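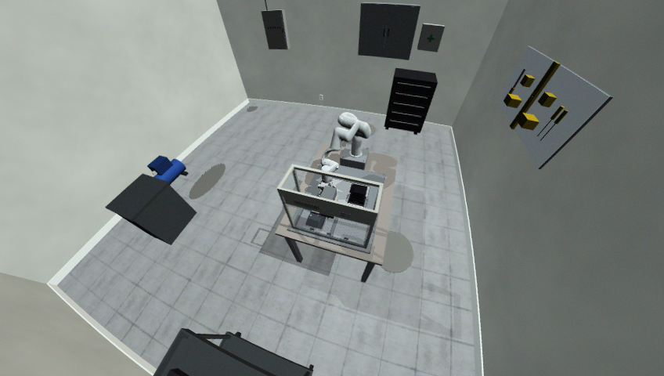
My town library wants to stop lending books by the shelf and start lending them by the score. The score comes from a service called Skomport, which looks at what you borrowed last winter and tells the front desk what you ought to borrow next. I have a card, I pay the levy, and I would like somebody to tell me what was wrong with the shelves.

The case for it, as put to us at the open meeting, rests on a trial of 289 cardholders at the Bolger branch. They borrowed more. Fine. They were also sent a reminder every morning and let off their late fees for the length of the trial. Drop my fines and nag me at breakfast and I'll borrow more too, whether or not a computer picked the novel. When I asked how the two things had been separated, I was told the results were "very encouraging."

Ruba Semaan, who spoke for the library, was patient with me and I don't doubt she means well. Her argument is that a collection of 3000 titles is hard for a newcomer to get around in. Maybe so. I got around in it when I was nine, mostly by pulling down whatever had a ship on the spine, and I read some awful books that way and a few I still own.
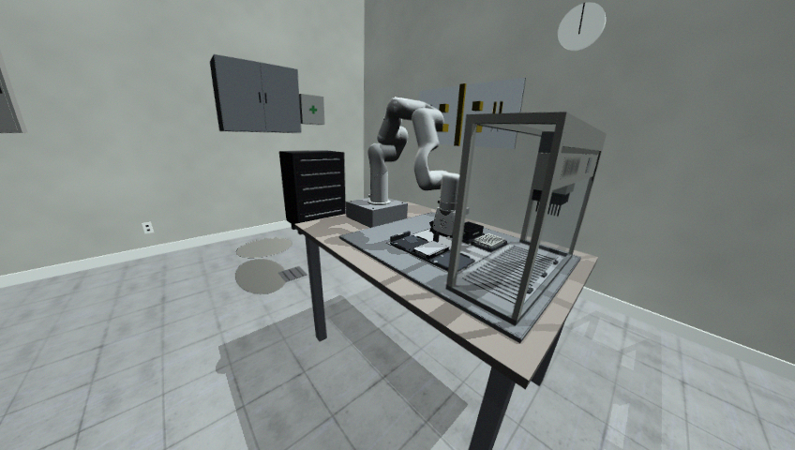

GUSLEY, January

Since I wrote the first half of this, the plan has gone through. The fiction shelves at the main branch are being moved to the back room, where staff will fetch titles on request. The front will have seating and 2 screens.

I keep hearing that people can still ask for any book they like. But you have to know a book exists before you can ask for it, and the shelf was how a lot of us found that out. Rhys Costigan, who ran the used bookstore on Nekero Street until the rent beat him, used to put the slow sellers at eye level and the famous ones down by your shoes. He sold plenty of both. I don't know what Skomport does with a slow seller, and the people buying it couldn't say either.

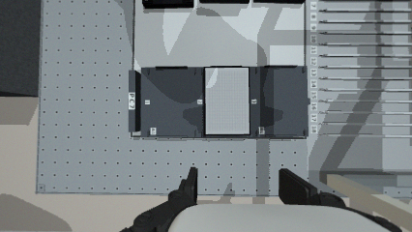
OPINION / LOCAL SERVICES

The contract runs for 12 months. I'd like to see three things published before it is renewed: what it cost, how many different titles went out, and how many went out only once. The last figure matters most to me. A library can lend the same few thrillers all year and look very busy — so can an airport.

If the numbers are good I'll say so in print. Until then I'll be at the desk, asking for something with a ship on it.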